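Laundry detergent: how much do you really use?

dalham_dave
The cap on mine has lines 1 through 5 and I have never met a load that deserved a 5. My wife fills it to the brim like she's toasting somebody. Who's right?

senton80
Your wife, if you work outdoors. Otherwise two tablespoons, and the lines are there to sell bottles.

Jamshid Nazari
Two tablespoons is for people who don't own a teenager. I go to line 3 and the towels have survived since April.

senton80
Survived, sure. Can they still bend?

Jamshid Nazari
They stand up by themselves. Saves on hooks.

numora_93
Measure by how dirty the load is and how hard your water is. I've settled on a bit under line 2, any brand.

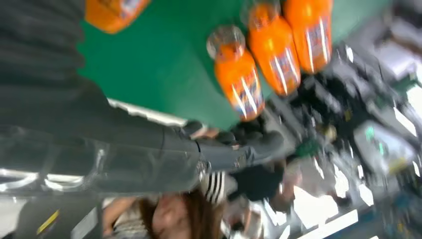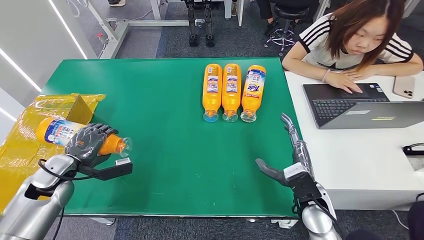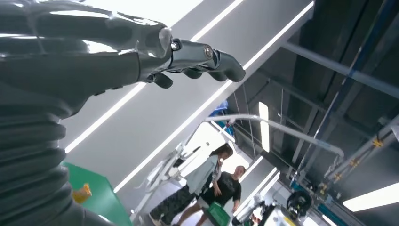

Also, vinegar in the rinse fixes the stiff towels.

dalham_dave
Vinegar will eat your door seal. My last washer died of it.

numora_93
Your last washer died of your wife's line 5.

dalham_dave
I'm not reading her that one.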